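Florau Hand-Held Gripper Kit, Version 2 (Pair)

Reviewed after a full build and a month of use in the shared workshop at Trevico

Price paid: $496 for two grippers, marker cubes, cables and hardware. Shipping was extra. Cameras are not included and neither is a computer.

I build small arms at home and teach them household tasks: moving a cup, closing a drawer, putting a lamp back where it belongs. The arms were never the hard part. The hard part was recording enough good hand motion to train on, and driving the arm with a game controller gave me slow, jerky recordings that the policy then copied faithfully. The Florau kit takes the arm out of the recording step. You hold a gripper in each hand, do the task, and work out the path of your hands afterward from the cameras and the printed markers.

What comes in the box

The housings arrive as shells with the screw bosses already tapped. The finger linkage comes in a bag, unassembled, along with the pads, the triggers, the encoder boards and the cubes. The marker faces are supplied as adhesive sheets that you apply to the cubes yourself. There is a printed card with a parts diagram and a link to the full instructions. The diagram on my card was for version 1 and showed a different trigger return spring. The online copy was correct as of April.

Fasteners were all present, with spares of the smallest size. The hex key in the box is soft and rounded off on the second housing. Use your own.

Assembly

I allowed an evening for the pair and needed five hours, including one complete teardown. The teardown was my fault in part. The instructions have you close the housing before checking the encoder zero, and the zero can only be adjusted with the housing open. If you build one of these, plug in the encoder first, run the fingers from fully open to fully closed by hand, look at the readings, and then put the screws in.

The linkage is a pair of parallel arms on shouldered pins. Fit was snug on one gripper and loose on the other. I measured the loose pins and they were under size by enough to feel at the fingertips. Florau sent replacements without argument, and they were within tolerance. Anyone with access to a lathe could turn a set in the time it takes to write the email.

The pads need attention. They are molded rubber with a fine texture on the inner face, and they slide onto the finger cores dry. Mine crept forward under load until the tips no longer met square. A thin smear of Gristico contact cement on the core fixed this. Let it cure overnight and clamp the fingers shut on a flat strip while it does, or the pads will set slightly twisted and you will see a gap on one side of the notch for the rest of their life. 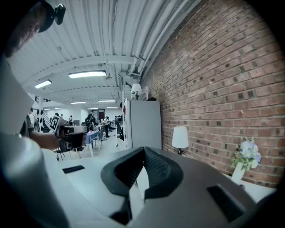
Finger pads of one gripper at the V-notch. The second gripper, with its marker, is at left.

The V shape is the best thing about the design. It centers thin round objects such as lamp stems, handles and bottle necks without any care from the operator. Flat objects are another matter. A sheet of card or a book held by the edge touches the pads over a small area and pivots. For that work I would want a second set of flat pads, and Florau doesn't sell one.

Head mount

I use a Khurana head strap with a third camera for the overview. It is a separate purchase. The strap is comfortable for an hour or so and then it isn't. The clip has one pivot and a thumbscrew, and the thumbscrew has to be tight or the view drops during the session. The head camera earns its place: when a gripper passes behind the object or the other hand, its own camera can lose most of the useful background, and the overview usually still has a cube face in it.

Markers

Apply the marker sheets slowly. There are registration ticks at the corners and they are accurate, but the adhesive grabs at once and cannot be lifted without stretching the print. I spoiled one face and printed a replacement on ordinary label stock, which tracks as well as the original. The finish on the supplied sheets is matte and handles overhead fluorescent light well. Label stock is slightly glossy, and at certain angles the detection on that face drops out for a moment.

Check the orientation of each cube against the online drawing before you press the last face on. A cube with two faces swapped will still be detected, and the pose will be wrong in a way that looks plausible on screen.

Recording in a real room

Most of my sessions take place at the end of the workshop with the brick wall. I started there for the table space and kept going for the tracking. Brick gives the visual odometry plenty of corners to hold on to. The same task recorded against plain white wall drifted badly enough that I discarded the session.

The standard test I settled on is a table lamp, picked up by one gripper and set down on a white tabletop while the other gripper stays nearby to steady the shade. It is a good test for this tool. The lamp is top-heavy, the shade hides the stem from some directions, and both hands have to work close together without the cubes touching.

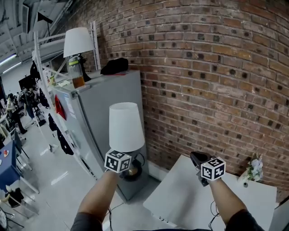 Cable routing is the weakest part of the kit. Each gripper has a thin lead that exits at the rear of the handle, and there is no strain relief beyond a knot inside the shell. On a two-handed task the leads swing, catch on the table edge and pull at the wrist just when you are trying to be gentle. I run mine up the forearm under a sleeve and tape them at the elbow. A right-angle connector would be a cheap improvement. So would a battery, although that would add weight, and the grippers are already on the heavy side for long sessions.

Trigger feel is linear and light. The encoder reports finger opening smoothly and repeats well from one session to the next. After a month there is no added play in the linkage on either unit.

Software

Florau supplies a command-line tool that aligns the streams, solves the poses and writes the result to a plain folder structure. It is slow but it ran on the first attempt. Error messages are terse. The one I met most often, for a failed time sync, gives no hint as to which camera is at fault. It was the head camera every time, and starting that one first cured it.

Using recordings from these grippers, my home arm picks up the lamp more smoothly than it ever did from controller data. It still sets the base down too hard. I put that down to the arm, which has no force sensing at the wrist.

For and against

For: pads that center round objects well, repeatable encoder, accurate marker sheets, parts support that answers.

Against: cable exit, pad creep out of the box, outdated diagram, assembly order that invites a teardown, no flat pads.

Build quality: 4 out of 5
Instructions: 2 out of 5
Usefulness once built: 5 out of 5

I would buy the pair again at this price. If you need only one hand for your task, the single kit uses the same housing and the same pins, so measure those before you start.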